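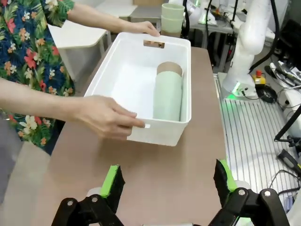 Perar data collection: progress report, May 24, 2022

Hi Jade,

I owe you an update and I'd rather send it a bit messy than send it late, so bear with me. Short version: the recordings are coming along nicely, the labeling is behind, and I need a decision from you on one thing before June.

Where we are

We have 106 usable episodes for the bin tasks. Usable means the whole thing got recorded, the wrist camera and the arm log line up in time, and Daiane has watched it through and signed off. She's strict (you'd love her), and I've stopped arguing with her because she keeps being right. Another 15 are sitting in what we call the maybe folder, mostly ones where the clocks drifted a little between the camera and the arm. I think we can rescue most of those with a script, but I'm not counting them until she says so.

The white bin with the green tube lying in it is the setup I'm happiest with. A tube on its side can roll, and it can end up tight against a wall where the fingers have a hard time getting around it, so it gives the policy a lot more to learn from than a block that just sits there being polite. We also have a person handling the bin by the rim in part of the set. I know we talked about keeping hands out completely, but Gromora's people are going to be reaching in and shifting bins all day long, and I want the model to have seen sleeves and arms before it meets theirs! Bright patterned shirts very much welcome.

What went wrong

We lost 2 days to the storage server. Wu filled up overnight, the recorder kept running without complaining, and everything after that point was empty files. There's a disk check at startup now and it refuses to record if space is low. I should have put that in back in the winter, my fault.

The other thing is labels. Urnia's tool is fine for marking the start and end of a grasp, but it's painfully slow when there's more than one attempt in an episode, and we have plenty of those. Daiane has been keeping the failed tries in with their own tag, and I'd really like to go on doing that, even though it costs us time. The early model we trained on clean grasps only had no idea what to do after a miss. It would just close on air and carry on to the drop-off like a champ.

What's next

Seven more object and bin combinations are on the list for this round. I want to mix up the starting positions a lot more too, because when I went back through the first batch I noticed we'd gotten into a habit of putting the bin down in nearly the same spot every time. Then a fresh training run, and a proper comparison against the old one on objects neither has seen.

What I need from you

Can we move some of the money set aside for the second camera over to labeling hours? The wrist view is doing better than I expected, and the labels are what's holding us up. If you're okay with it, I'll send the revised budget sheet and we can get somebody in to help Daiane by early June. If you'd prefer to keep the camera, tell me, and I'll trim the object list to match.

Happy to get on a call and show you some of the episodes, including the bad ones.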